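Sitwood Home & Household Board > Soft Furnishings, Linen and Laundry

Thread: Bedding on the sofa bed, where does it all go in the daytime?

Plelura
Evening all. Long-time reader, hardly ever post, so forgive me if there's a thread on this already (I did search, and got 200 results about mattress toppers).

We moved to the flat in Plunholm in November and the spare room is now my sewing room, which means visitors go in the front room on the sofa bed. I don't mind that at all, I like having people to stay. What I mind is the morning. Everyone's up, somebody wants to sit down with a cup of tea, and there's a blanket, a pillow and a cover all over the place and nowhere to put any of it. The flat has 2 cupboards and one of those is the boiler.

At the moment I fold the cover and put it on the seat, stand the pillow up on the arm against the wall, and drape the blanket over the side. It looks all right for ten minutes and then it all starts sliding. The sofa bed is the quilted sort, and folded cotton travels on it like nobody's business.

Do you all put yours away every day, or do you leave it out and call it cosy? And if you fold, how do you fold? Mine always ends up a sort of bolster.

marrowfat_pea
Hello Plelura, and welcome to posting! I put mine away every single day and I'm afraid I'm a bit of a tyrant over it. We have a big zipped bag that lives behind the door, and in it all goes before breakfast. My mother did the same with hers, only it was a pillowcase the size of a coal sack. If it's out, people sit on it, and then you're sleeping on biscuit crumbs.

tansy_and_thyme
Oh, I'm on the other side of this one. A blanket over the arm is half the pleasure of having a sofa. I'd never put it away, and the cat would never forgive me if I did.

Ersoy_by_the_sea
It's hard to say anything sensible about folding without knowing how thick the stuff is, Plelura. A thin cover and a plush blanket want quite different treatment, and if the arm is a narrow one you'll never get anything to stay on it.

Plelura
Good point, Ersoy. It's a nice fat rounded arm, so I can't blame that. 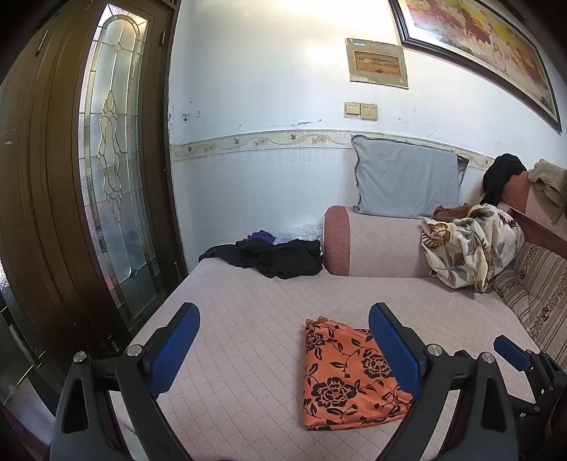

Orange cover folded on the seat, pillow up on the arm, leafy blanket coming down beside it.

The orange is the one I'm fondest of. I bought it for the flowers, those big black blooms with the curly stems, and then got it home and remembered that everything else we own is pink. My other half says it looks like two different houses. I've decided I like it.

Ersoy_by_the_sea
Thank you, that's a great help. I think your trouble is the blanket more than the cover. It's bunched, so all the weight is in one lump and it wants to come down on to the seat. If you fold it lengthways first, into a long strip no wider than the arm, and then lay the strip over so half hangs at the front and half at the back, it should hold itself. Plush grips plush quite well once it's doubled up.

For the cover, I'd fold to the middle from both sides and then in half, so the loose edges are all tucked inside. You've got a little bit of tan edge poking out at the corner, which is what mine always does when I start from the wrong end.

marrowfat_pea
I love that orange! I take back some of what I said, I wouldn't hide that in a bag either. The blanket I would, though. Cream is a brave colour to leave where people sit, leaves or no leaves.

tansy_and_thyme
Cream with big brown leaves on it is about as forgiving as cream gets, surely? You could lose a whole cup of tea in that pattern. And I think the colours go together beautifully, there's a dusty red on the end of the arm and maroon in the leaves, and the orange just sits in among it like the warm one of the family. Don't let anybody talk you into grey.

draughty_landing
I'll be the grump, then. I think it's too much in one corner. Three patterns if you count the quilting, and the pillow is a blue-grey that doesn't talk to any of them. If it were mine I'd keep the blanket and the orange and find the pillow a plain cover in pink or cream for the daytime. You can slip it off at night. We do that with all of ours and it takes no time, and it keeps the pillowcase fresh for whoever's sleeping on it as well.

Plelura
Draughty, I don't think you're being a grump at all, that's a good thought about the daytime cover. The pillow is the one thing I never chose, it came with us from the last place and has just carried on. I've got a good length of pink cotton in the sewing room that's been waiting for a job. I might pipe it in something dark so it doesn't look like part of the sofa.

I do rather like the pillow standing up, though, as it makes the corner comfier for reading. My only complaint is that it creases so.

draughty_landing
Cotton will crease whatever you do. A bit of polyester in the mix and it'll stay smoother, if you can bear it. I know some on here can't.

marrowfat_pea
I can't!

kettle_on_again
Coming in with a different idea. We've got a sofa bed in our living room too, and what changed everything was a blanket box used as a coffee table. Bedding in the box, tea on the lid. Ours is pine, nothing grand, second-hand and painted twice by me (the first go was a dreadful green). It takes a pillow, a blanket and a double sheet if you roll them and don't mind kneeling on the lid.

The other thing is how often you have people. If it's one weekend in the month then I'd put it all away and enjoy the sofa. If it's every week, leave it out and save your knees.

Plelura
It's most weeks at the moment, Kettle, my sister-in-law is working up this way and stops with us on a Monday to save the drive. So it hardly seems worth packing it all off only to fetch it back. But I do like the sound of a box. We haven't got a coffee table at all, just a stool that everyone trips over. What sort of size is yours? I've only got the gap between the sofa and the telly, and the bed has to be able to come out.

kettle_on_again
It comes up to just below my knee, and it's on castors, which is the part I'd really recommend. It gets pushed under the window at night and pulled back in the morning. Without the wheels I'd have given up in a week. Do measure with the bed pulled out and not folded, we got that wrong with the first one and it went to my brother.

tansy_and_thyme
If you go for a box, pop something in with the bedding, won't you? Lavender or a bar of soap in its paper. Blankets shut in a wooden box can get that old-cupboard smell, especially if the room's a bit damp.

Ersoy_by_the_sea
Seconding the soap. And air the blanket over a door for an hour before it goes in after somebody's slept under it. I've had arguments on here about that before, but I stand by it.

marrowfat_pea
An hour! I give mine a good shake out of the window and in it goes. Never had a smell yet.

Ersoy_by_the_sea
We shall have to agree to differ, Marrowfat, as ever.

Plelura
Thank you all so much, this has been lovely and I wish I'd posted years ago. I've had a go at the long strip with the blanket this evening and so far it's stayed put through one film and a phone call. The cover I've folded in from both sides like Ersoy said and it's much flatter, though I had to do it on the floor, as there isn't the room to do it standing up.

I'm going to look at boxes at the weekend. There's a second-hand place out past the station with all sorts in. Pink cotton for the pillow is washed and on the airer ready to cut.

draughty_landing
Do show us the pillow when it's done. What colour piping did you settle on?

Plelura
Black, I think, to go with the flowers. Unless I haven't got enough, in which case brown.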